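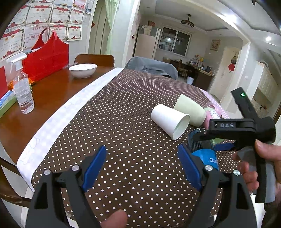 I moved out of the apartment on Peixoto in May and I have been meaning to write down how the move went, mostly so I remember it if I ever have to do it again. We were in that place for nine years. It had two bedrooms, a hallway closet that did the work of four closets, and a storage cage in the basement that I had not opened since the second winter.

The new house is 25 miles out. It costs less per month than the apartment did, and it has a yard with one tree in it. My commute went from a short bus ride to 72 minutes each way on a bad morning. I work from home two days a week now, so I can live with that.

The first thing I did wrong was the quotes. I called three moving companies and described what we had over the phone. The first said $4,000. The second said he could not tell me without coming by, and then did not come by. The third was Orkel, a small outfit with two trucks, and they sent Seidu Darko, who walked through every room, opened the closets, asked to see the basement cage, and wrote everything on a sheet. His number was $2,133. The final bill was $2,133. If a mover wants to look inside your closets, let him.

I should have cleared out the cage before he came. He priced it full, and then I threw away most of what was in it. There was a box of cables, a stroller with a seized wheel, a set of snow tires for a car we sold, and eleven paint cans, all dried out. The city takes dried paint in regular trash if you leave the lids off. Wet paint has to go to the drop-off site, and the drop-off site is only open in the mornings.

Books were the next problem. I had been told to use small boxes for books and I used medium ones, and I could not lift them. I repacked every one of them on the hallway floor the week before the move. Liquor store boxes are the right size and the ones near us gave them away if I came before noon.

My neighbor Ilona Antal came over for two evenings and did the kitchen. She has moved five times and is much faster than I am. She packs plates on edge, with one sheet of paper between them, and she fills the gaps with dish towels so you don't pack the towels separately. One saucer broke. She labeled boxes on two sides and never on the top, because the top is what you can't see once they are stacked. I had been labeling the tops.

I used a color system for the first dozen boxes. Blue tape for upstairs, green for downstairs, yellow for the basement. Then I ran out of blue and used green for a while and told myself I would remember. We found the bathroom towels last Sunday in the basement.

Moving day itself was fine. It rained until ten and then it stopped. The crew was three people and they were done loading by one. The couch did not fit down the stairs the way it had come up, and I still don't understand how that is possible, but they took the feet off and it went. I had reserved the elevator and the building had also given it to someone else for the same morning. We took turns.

What I wish I had done is set up the utilities earlier. I called the gas company eight days ahead and the first opening was two days after we got in, so we had cold showers. The internet took longer. The installer, Gintarė Juška, found that the line coming into the house had been cut at some point and painted over, and she had to come back with a longer ladder. She was patient about it and she showed me where the shutoff was for the water while she was down there, which the previous owner had not done.

Things I have had to buy since:

- a hose, and then a longer hose
- a second trash can
- curtain rods, five, none of them the same length
- a mower, used, from Benedicta Annan two doors down, who was replacing hers
- furnace filters, in an odd size that the hardware store has to order

The address changes are still going on. The post office forwarding works, but it takes a while to start, and it does not cover everything. The bank was easy. The car registration meant a trip to the county office and a form I had to fill out twice after I put the old zip code on it. My dentist still has the old address and I have told them three times.

We have nineteen boxes left. Most of them are in the small room upstairs that is supposed to be my office. I have a rule that I open one every evening and I have kept to it on about half of the evenings. Last night's was winter coats, so I closed it again and wrote "coats" on two sides.

The tree is a pear, according to Benedicta. She says it drops everything in the same week in August and that I should get a rake.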